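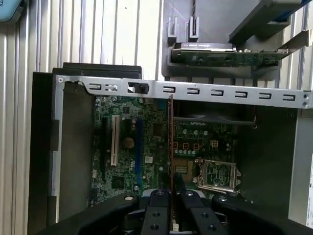 Yeom – a list of old PC cases and what fits in them

Yeom started as a text file I kept for myself, and then Jairo Restrepo asked for a copy, and then his mates did, so now it lives in a repo. It's one big CSV (cases.csv) with a row for each desktop case I've been able to measure or get somebody else to measure. There are 254 cases in it at the moment, and 1353 rows in the second file, fits.csv, which says which parts people have tried in which case and how it went.

What's in cases.csv

name – whatever the label says, or the nickname people use if there isn't a label
width, height, depth – outside, in millimetres, feet not included
board – the biggest motherboard size that goes in without bending anything
bays_35 and bays_525 – drive bays, counting the hidden ones
slots – expansion slots at the back
psu – power supply shape (this column is a mess, sorry, I'm working through it)
measured_by – initials
notes – free text, sometimes rude

Blank means we don't know. Zero means we looked and there are none. Please don't mix these up, I spent most of October untangling them!

Where the numbers come from

I did 182 of the cases myself with a steel rule and a cheap pair of calipers. Ga-eun Woo did most of the others, including all the slim ones, and she's a lot neater than me. A few came out of old manuals, and those have "manual" in measured_by. I trust them less – the Vallora booklet gives a depth that's a good bit short of the case on my shelf.

Things to watch for

Nearly everything is from after 2000, so don't expect much help with older beige towers. The Gason cases changed partway through without changing name, so they have two rows each, marked early and late. Colours aren't recorded and I don't plan to add them.

Sending me rows

Open a pull request or just email me a line of text, I'm not fussy. Millimetres please. If you're disagreeing with an existing row, add yours underneath and leave the old one in so I can go back and measure again.

Last tidy-up: Aug 3, 2022. The Risusine rows are still waiting for Jairo to find his calipers.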